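Keeping It Cold at Adon

The founder of Adon asks that we leave names out of it. "Put the company down," he says. "The company has a better haircut." He has built aquarium chillers and pumps for 16 years, and he will tell you that he spent most of them arguing about flow.

His best seller is the Skedadness, a return pump rated at 900 gallons an hour. "Rated is a lovely word," he says. "Put four feet of pipe and three elbows on it and then call me." People do call him. Most of them have bought a chiller that is too large and a pump that is too small, and they want to know why the tank is still warm.

"They read the horsepower and stop reading," he says. "I had one customer with a reef tank in a closet. He shut the door on it every night. The chiller was blowing hot air at itself until morning, and he wanted a bigger one."

What did he tell the man?

"Open the door. I made no money that day."

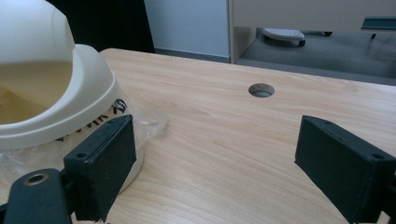 A white plastic piece on a wooden tabletop.

The next product, Kakakhel, is a controller that runs the pump and chiller together. It has been nearly ready since January. The test unit has logged over 2000 hours, 1043 of them without a fault, and he is open about the rest. "It had opinions about the probe. We changed the probe. Then it had opinions about me."

He reads the complaints on Grokgate, a forum where reef keepers post photos of their plumbing and are then told off for it. He has an account and never posts. "I typed a reply once, four paragraphs on check valves. Then I went to bed instead, and I still think well of that decision."

Asked what a beginner should buy first, he doesn't mention anything Adon sells. "A thermometer. Then a second one, so you can watch them disagree."

He looks at his phone, which has been buzzing for a while. It's a customer with a warm tank, and he takes the call.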